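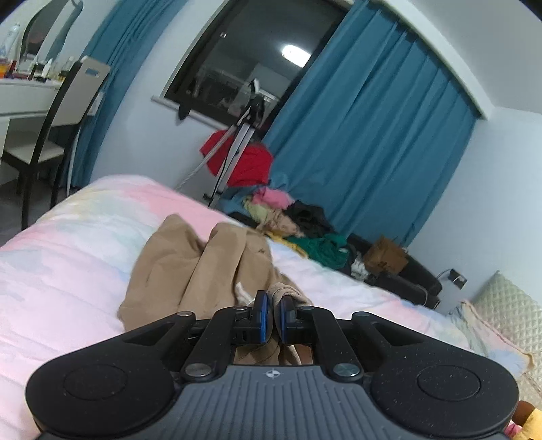 Thắng Võ wrote on 2026-01-02:
> I give up on folding pants on the bed. The comforter slides, the legs
> twist, and by the third pair I'm just stacking lumps. Does anyone on the
> list fold on a table instead? And do you go in half first or in thirds?
> I have a whole basket of khakis staring at me.

Hi Thắng and all,

Bed folder here, and not switching! I've tried the kitchen table, but it's too short for my husband's pants and there's always a crumb somewhere. What fixed the sliding for me was pulling the comforter really tight first, like you're making the bed for your mother-in-law. Ours is one of those puffy pastel ones and if I leave it loose everything sinks into it.

For khakis I pick them up by the cuffs, not the waist. Pinch the two cuffs together so the inseams line up, give them one good shake, and let the waistband hang — the weight pulls most of the twist out for you. Then lay them down flat, tuck in that pointy bit at the seat, fold cuff to waist, and then thirds. So half first, then thirds. I did it the other way for years and they kept popping open in the drawer.

If they come out of the basket in a big wad, don't yank. Find the tag, because the tag tells you where the back of the waistband is, and work out from there. I used to just grab any old fold and tug and end up with one leg inside out.

The other thing is clearing the bed off. My daughter's plush toys migrate to the foot of it and I was forever folding around them. Now they go on the chair (she puts them back, I move them again, it's a system). I do leave the pillows. I prop one up and lean the finished stack against it so it doesn't topple while I do the next 2 or 3.

Does anybody use those plastic folding boards? My sister in Cliltwood swears by hers for shirts but says it's useless for pants. I'm tempted for the T-shirts — the T-shirt pile at our house is out of control.

Good luck with the basket,
Marcy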